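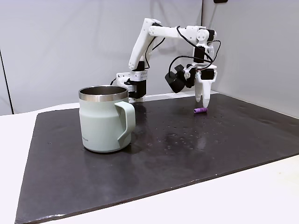
Kit arm over the drying mat, mug parked on the left. Gripper open.

Bench arm on the kitchen counter: tips after 40 days with the Kosau kit

Updated 10/15/19. Prices are what I paid, yours will differ.

Quick one tonight, dishes still in the rack. A few of you asked if the Kosau arm is worth the money for small jobs round the kitchen. Short answer, sort of. Long answer is the tips below, in no real order.

What you get

Printed parts in white, servos, bag of fasteners, cables, a power brick, one sheet of instructions in very small type. The camera is extra. Mine came to $700 with the camera and shipping out to Cosden. Not cheap for something that moves a mug.

You can get it already built for more. I built it. Two evenings and a bit of swearing. If you've put together a flat-pack bookcase you can do it, just sort the screws first. Muffin tin is good for this. Label the cups with masking tape, the long and short ones look the same under a kitchen light.

Use a mat

Biggest tip on the page. Don't run it on bare countertop. White counter especially, the light bounces everywhere and small stuff slides the second a finger touches it. I use a thick charcoal drying mat, the hard slab kind. Dark colour, pale things show up well on it, bit of grip. Set it on an angle if that's what fits your counter, the arm doesn't care as long as you don't move it after you've taught it the spots.

Rounded corners on the mat are nicer for wiping round too.

Water

Keep it away from the base. I know, kitchen. But the base has a servo in it and cables coming out and none of that is sealed. Drops out in the middle of the mat, ok, I live with that. A puddle creeping back toward the arm, no. Tea towel, stop, wipe, carry on.

Wet patches also shine under an overhead light and the camera can read the shine as an object. Mine went after a bright spot for a whole afternoon in July before I clued in. Wipe first, then run it. Or move the lamp.

Microfibre cloth, not paper towel. Paper towel leaves bits.

Start with something small and light

Don't hand it a full coffee on day one. Pick something small with ridges on it so the fingers have something to hold. Purple is a good colour on a dark mat, so's orange. I keep a little jar of odds and ends for practice: caps, spacers, a cork, a clothes peg. Corks are harder than you'd think, they roll.

Lay it on its side. Bring the fingers down from straight above, open, and stop just before they touch. Check from the side with your own eyes. If the tip is scraping the mat raise it a hair and save that as your low point. A scraped fingertip goes rough and then it catches on everything. Bit of fine sandpaper fixes it if you've already done it (I had).

Mugs

With a handle, turn the handle out to the side so you can grab it yourself. Park the mug near the base but off to one side, out of the way of the swing. Steel-lined ones are better for this than china. If it gets knocked you have a dent, not a mop job.

Shiny rims throw the camera off same as the wet spots do. Matte mug body is fine, it's just the band round the top. I turned the exposure down a notch in the settings and that sorted most of it.

Do not ask it to lift a full mug. The shoulder servo whines and sags and you will be wiping. Empty, by the handle, slow speed, maybe. The instructons say nothing useful on weight. I ask mine for very little.

Cables

Leave loose loops at the elbow and wrist. First go I zip-tied everything tight because it looked neater, and the wrist pulled a plug out on the first full turn. Give it slack, then swing the arm by hand with the power OFF through the whole range and see where it pulls. The loops look messy. Leave them messy.

Velcro ties over zip ties, you'll be redoing it.

Keep the base cable running away from the sink side. Seems obvious, I had it the wrong way for 2 weeks.

Background

Plain backdrop helps a lot. Before I put one up the camera was trying to make sense of the spice rack. Pale grey board is good, one piece behind and one down the side, and it folds flat behind the fridge after. Any matte board will do. Skip gloss. Skip patterned fabric as well, I tried a tablecloth.

Cleaning the arm

Dry brush for the printed parts, an old makeup brush is perfect. Slightly damp cloth on the fingers only. No dishwasher, somebody did write in to ask. Printed plastic can warp in the heat and the screws will rust. Flour gets into the joints so cover it when you bake, a big freezer bag upside down does the job.

Check the screws at the wrist every week or so, they back out. Dab of clear nail polish on the thread if one keeps doing it.

Camera bracket

Tighten it more than feels right. If it droops even a little your picks all land short and you'll spend an hour blaming the software. Mark the position with a pencil line across the bracket so you can see if it's shifted.

Service and spares

Ordered a spare set of fingers, came in 21 days. Slow. Papadakis Hardware on the main street had matching screws in a drawer, same afternoon, so try local first. Email support was polite, answered the question I asked and not the one I needed answered. Second try was better. They sent a drawing.

The Gridness software that comes with it is ok. Saves your positions, plays them back. It forgets the speed setting when you close it so write your speed on a sticky note on the cupboard door. Do the update before you teach it anything, mine wiped the lot.

Would I buy it again

For chores, no. Faster to move the mug yourself by a mile. For learning how one of these goes together, or for a kid in high school who's into it, yes I think so, if the money doesn't hurt. My neighbour wants one for sorting buttons and I've told her to borrow mine first.

Marks out of ten: build seven, software five, instructions three. Fun, nine.

Reader tip, from Zoi Giannakopoulos: put a strip of silicone baking sheet round each finger, held on with a small elastic. Tried it. Works well on smooth caps, replace the elastic when it goes gummy. Thanks Zoi.

Next week, getting burnt sugar off a pot. Send yours in to the usual adress.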